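3. Materials and Methods

3.1 Study sites

The study was carried out in three shared reading rooms run by the Leterwood library network. All three rooms are used by adults who come in to read or study for long stretches, and all three were refitted in the same building program, so their walls, floors and window blinds are alike. The rooms differ mainly in the direction they face. The first faces north and gets little direct sun. The second faces east and is bright until late morning. The third has windows on two sides and was the hardest of the three to keep even.

Before the refit, the rooms were lit by ceiling panels only. Readers had complained of shadows on the page, above all at seats where the body blocks the nearest panel. The network responded by adding lamps at some seats but not at others, and this gave us the split that the present study depends on. We had no part in choosing which seats received a lamp. The choice followed the position of the floor outlets, which had been set before any furniture was ordered.

Readers were free to sit where they liked. We considered assigning seats, as several earlier studies of reading comfort have done, and decided against it. A reader who is told where to sit behaves like a test subject, and our interest was in ordinary use. The cost of this decision is that readers who care about light may have picked the seats with lamps, and we return to this problem in Section 5.

3.2 Tables and lamps

The tables are light-colored wood with a fine grain. Surface color matters in work of this kind. A pale surface sends a good part of the light back up toward the reader and softens the shadow of the hand, while a dark one makes the page stand out as a bright patch and can tire the eyes over a long session. We measured the reflectance of the bare tabletop at the center and near the front edge of every table and found little difference between the two positions.

The lamps were supplied by Turell. Each has a single dimmable head with a color temperature in the neutral range, and the reader can turn it on or off and set the level freely. The heads were checked in the laboratory before the study and again at the end. None had drifted by more than the error of the meter.

Stand shape received more attention than we had first planned. In the pilot, several readers said that they moved the lamp to make room for a book and then left it in a poor position for the rest of the visit. A wide base is steady but takes up space where an open book would go. A small, heavy base takes less room but is more easily pushed out of place. Figure 3 shows a white stand with a flat round base and a slender pole on a wooden tabletop.
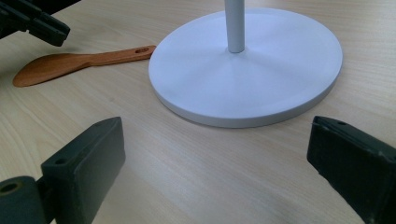 Figure 3. White stand on a light wooden tabletop. The base rises gently toward the pole.

3.3 Light measurements

Horizontal illuminance was measured at every seat with a Sydorenko handheld meter placed flat on the table where the middle of an open book would lie. Readings were taken with the blinds closed and again with them half open, in the morning and in the late afternoon. The person taking the readings stood on the far side of the table and wore dark clothing to limit reflected light. Each reading was repeated, and the mean of the two was used. Where the two differed by more than a small set margin, a third was taken and the outlying value dropped.

Vertical illuminance at eye level was measured at a subset of seats only. The procedure is slow and disturbs people nearby, and the staff asked us to keep it to the first hour after opening. The vertical values are therefore reported in the appendix and are not used in the main models.

We did not measure glare directly. A glare item was included in the questionnaire, and a short note was made of any seat from which a window could be seen without turning the head.

3.4 Questionnaire

Readers filled in a one-page form at the end of their visit. It was based on the Drandulik comfort scale, which has 13 items answered on a five-point range from "not at all" to "very much." We kept the wording of the items but changed their order, placing the questions about tiredness ahead of those about light. In the pilot, readers who met the light questions first tended to blame the light for everything that came after.

The form also asked for age group, whether glasses or contact lenses were worn, the kind of material read (print, screen or both) and the length of the visit to the nearest half hour. It did not ask for a name. Completed forms went into a closed box near the exit and were collected every Monday before opening.

A total of 352 usable forms were returned. Forms were left out if more than two items had been skipped, if no seat number was given, or if the visit had lasted less than half an hour. Readers could take part more than once, and since the forms carried no names, repeat visits could not be linked. The effective sample is thus smaller than the number of forms – how much smaller, we cannot say.

3.5 Analysis

Scores were summed for each form and compared between seats with and without a lamp, using a mixed model with room and seat as random effects. Time of day, age group and type of material were entered as fixed effects. A second model replaced the lamp variable with measured horizontal illuminance, so that the effect of having a lamp could be told apart from the effect of simply having more light. Confidence intervals were obtained by bootstrap with 2000 resamples.

Residuals were checked by eye. Two seats in the third room had large residuals under both models, and the analysis was repeated without them.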